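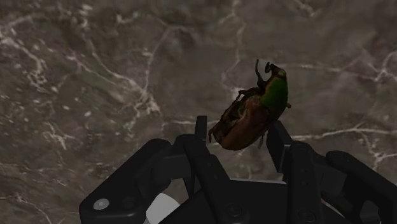 Shuk-fan Yeh
Director of Instruction, Wuselthorpe Climbing School

18 Sep 2026 | By Shuk-fan Yeh

Home | About Us | Courses | Guides | Fees and Dates | Contact

About Wuselthorpe Climbing School

Wuselthorpe Climbing School teaches rock climbing, rope work and basic mountain travel to adults and to young people over the age of twelve. Instruction takes place indoors at our main building in Wuselthorpe and outdoors at two sites, the limestone crag at Zollino and the longer granite routes above Au. The school is independently owned and is not attached to any club, outfitter or travel company.

Our History

The school was founded by Bjarke Þorgeirsson, who had worked for many years as a mountain guide and had come to believe that most of his clients arrived without the skills they needed to look after themselves. They could follow a rope, but few of them could build an anchor, and fewer still could judge whether an anchor built by someone else was sound. His first course was held in a rented grain store with a single wall, six students and a borrowed set of ropes. It ran for five evenings and ended with a day at Zollino.

The grain store was later purchased and extended, and it remains the center of the school. The original wall is still in use for beginner classes. A second hall was added for lead climbing, followed by a classroom, an equipment room and a small library of guidebooks and maps which students may consult but not remove.

Mr. Þorgeirsson retired from daily teaching but continues to serve as chair of the school and leads the advanced course at Au each summer.

What We Teach

All new students begin with the Foundation Course, whatever their experience elsewhere. The course covers knots, belaying, lowering, communication between partners and the inspection of personal equipment. Students who can show that they already meet the standard may complete the course in a single day. Others should expect to attend four sessions.

The Outdoor Course follows. It is taught at Zollino, where the routes are short and the approach is level, and it introduces students to loose rock, changing weather and the placing of protection. Class size is limited to four students for each instructor.

The Mountain Course is held at Au over seven days. Students travel in pairs on routes of up to 300 meters, with an instructor climbing alongside. Admission is by interview. Applicants are asked to provide a record of recent climbs and the name of at least one regular partner who can speak to their conduct on the rope.

The school also offers a Partner Rescue Course each November. This course is held entirely indoors and is open to climbers who have trained elsewhere.

Our Approach to Instruction

The school holds that climbing is a shared activity and that a climber's first duty is to the person at the other end of the rope. Students are therefore assessed on their belaying before they are assessed on their climbing. A student who climbs well but belays carelessly will not be advanced to the next course.

Instructors do not set targets for grades. Students are encouraged to turn back when they judge that conditions are poor, and a decision to turn back is never counted against them. On the Mountain Course, each pair is expected to make its own plan for the day, to set a time at which it will retreat, and to present both to the instructor the evening before.

We ask students to change partners regularly during the Foundation Course. Some find this uncomfortable. The practice is required all the same, as a climber who has only ever worked with one partner has had little occasion to learn how to check a stranger's knot or to accept correction from one.

Staff

The teaching staff consists of nine instructors. Each holds a current guiding or instructing qualification and a current certificate in wilderness first aid. New instructors assist on courses for a full year before they are permitted to lead one. I joined the school as an assistant on the Zollino course and was appointed Director of Instruction after leading the Outdoor Course for eight seasons.

Staff meet at the end of each course to review any incidents, including minor ones. Written summaries are kept in the classroom and are open to all enrolled students.

Facilities

The lead hall contains 60 marked routes, which are changed on a rolling schedule. The beginner hall is reserved for classes until early evening, after which it is open to any student who has completed the Foundation Course. Ropes, harnesses and helmets are supplied for all courses at no added charge. Students who prefer to use their own equipment must present it for inspection at the first session.

At Au the school uses the Bollomari hut, which sleeps sixteen and is reached on foot. Meals are prepared by students in turn. There is no telephone service at the hut, and families are given the number of the valley office before departure.

Enrollment and Fees

In the past school year 332 students enrolled across all courses. A deposit of 100 dollars is required to hold a place and is returned in full if the school cancels a course. When an outdoor course is stopped early on account of weather, students may repeat the missed days in the same season without further payment.

Reduced fees are available to students under eighteen and to those in full-time education. Requests should be made in writing at the time of enrollment.

Applicants with medical conditions are asked to speak with the Director of Instruction before enrolling. Most can be accommodated, and all such conversations are private.

Visiting the School

Prospective students and their families are welcome to observe a Foundation session by arrangement with the office. Visitors must remain behind the marked line on the hall floor and may not handle ropes in use.

Related Pages

Foundation Course: What to Bring
Getting to the Crag at Zollino
Bollomari Hut Rules
Partner Rescue Course, November
Equipment Inspection Policy
A Letter from the Chair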